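I'm Nesma Samir, and I look after Clundaris, a practice kitchen for robot arms that runs on your own computer. I'm after 30 people to try it before we put it on sale in October – you don't need to know a thing about robots!

You'd be steering the arm around the worktop, getting the gripper to the red and black basket and telling me where the controls drive you mad. 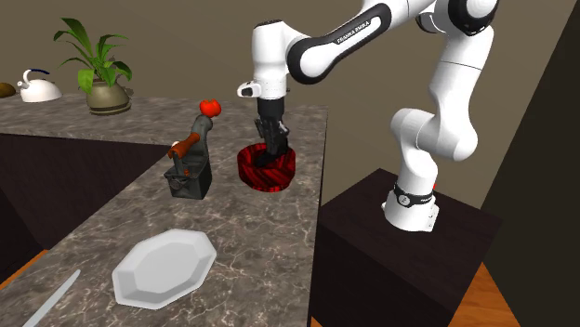

What you'd be doing

Four sessions from home, 90 minutes each, £28 a session. You can swap to the gripper's own view whenever you fancy, and I'd love to know which one you find easier.

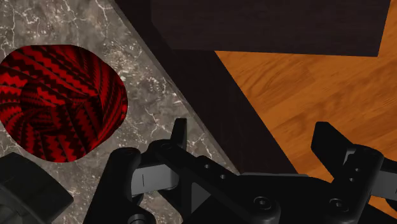
Comments

Ghauri: Does it run on an older laptop? Mine struggles with games.

Nesma Samir: Should do – drop me a line and I'll send you the short test first.

Otville: Signed up, can my daughter (she's 19) join too?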